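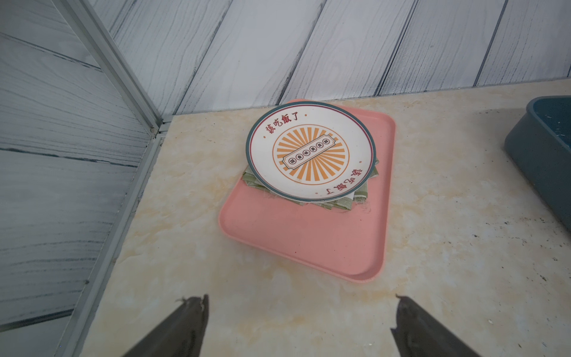
Run 342

The report from Cininbridge said the fault had been fixed. I had read that sentence before, in other reports, so I took the early train up from Collstead and asked to see it run.

The job was to take the plate off its folded cloth and set it down on bare counter. Two arms, Tekamura controllers, Collet software on top. The operator told me it had done this 341 times. I asked how many of those had ended with the plate where it was supposed to be.

"The log says all of them," she said.

I wrote that down, with a question mark.

Run 342 started well enough. The fingers came in low over the marble pattern, aimed at the near side of the tray, and stopped. They stayed stopped for 32 seconds. Then the screen turned green and said COMPLETE. The plate was still on its cloth, telling everyone in red letters that it was time to eat.

"It's only the display," said the operator.

It is always only the display. I asked her to run it again, with both arms live this time, and I stood where I could reach the red button.

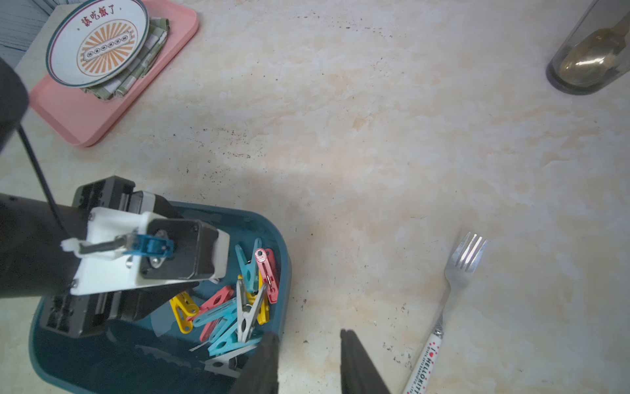 The basket

The second arm had no business over the clothespins. Its orders were to stay parked until the plate was down. But it had been told the plate was down - it had been told so 342 times - and so it went on to the next job, reaching into the teal basket while the first pair of fingers was still working a short way off.

I hit the button with 3 inches to spare between them. The operator said 5. We measured, and it was 2.

She went quiet, then scrolled back through the log, past one green line after another. None of them came from a camera or a sensor. Each one came from a timer.

"So when it says complete," she said.

"It means 32 seconds went by."

She asked if I wanted coffee. I asked for the power cord, and I kept it in my bag until the train was past Collstead.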